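Workshop Assistant, Early Learning Materials
Momstead, part-time, permanent

Momstead makes wooden learning materials for preschools, kindergartens and home daycares. We cut, sand, finish and pack sorting sets, counting trays and simple puzzles, and we repair older sets that schools send back to us. We are looking for a workshop assistant to join the finishing and packing side of the shop.

The position is 20 hours a week, worked in the mornings. Start times can be moved a little to fit school drop-off or a bus schedule, but we need the same start time from you each day once it is agreed. There is no evening or weekend work.

What the job involves

Most of your time will go to hand sanding, applying color and clear finish, checking pieces for chips and rough edges, and putting sets together for shipping. You will also open returned sets, make a list of what is missing or damaged, and match replacement pieces to the originals. Some of our schools are still using sets from the old Bromier line, which we took over, and those pieces are a slightly different size from ours. You will learn to tell them apart.

You will spend part of each shift on your feet. Boxes have to be lifted from the floor to the packing bench, and full cartons are heavy. We have a cart for moving them between rooms. The finishing room is ventilated, and masks and gloves are supplied. Please tell us before you visit if you have a sensitivity to wood dust or water-based finishes.

There is a small amount of paperwork. Each order has a packing sheet that you check and sign, and stock levels are entered in a spreadsheet before you leave. If you can use email, you can manage the spreadsheet.

What we are looking for

You do not need a background in woodworking. We would like someone who has done careful work with their hands in some setting, paid or unpaid. Sewing, baking, model building, framing and picking orders in a warehouse have all been good preparation for people we hired in the past. You need to be able to tell colors apart reliably, and there is a short color test when you visit.

Experience with young children is helpful but not required. Schools call us with questions about which set suits which age, and it is useful to have people in the shop who have seen a three-year-old with a box of shapes. 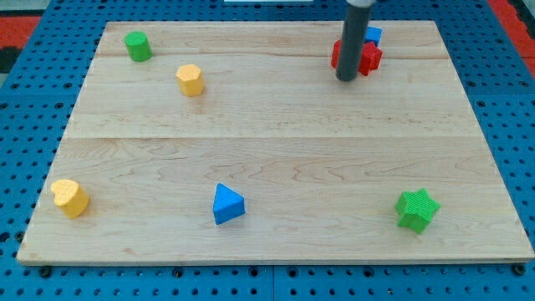
Magdy Benjelloun writes that the sanding is slower work than he expected when he started, and that applicants should know it can fill a whole morning. He adds that the repairs were what kept him interested, and that he would have liked the ad he answered to say more about them.

On repairs, then: they come in all year but pile up in June, when schools close out their classrooms and send everything back at once. During that time, repairs may take up most of your hours. We ask staff not to book long vacations in that month. Any other time of year is fine with reasonable notice.

Training and pay

You will be trained on the job and paid the full rate from your first day. For the first 2 weeks you will work next to someone from the finishing room and will not be expected to sign off orders alone. Pay is hourly and will be confirmed in writing before you accept. Paid leave is in proportion to your hours, and work shoes and aprons are provided.

How to apply

Send a short letter telling us what kind of hand work you have done and which mornings you could start. A résumé is welcome but you can leave it out. Please give the names of 2 people we can contact — they do not have to be former employers. Put reference 702 on your letter or in the subject line of your email.

Applications close on 14th September. We will invite a small group to visit the shop, see the work and try some sanding and packing. The visit takes a morning and is paid at the regular rate. Everyone who applies will get an answer from us, including those we do not invite.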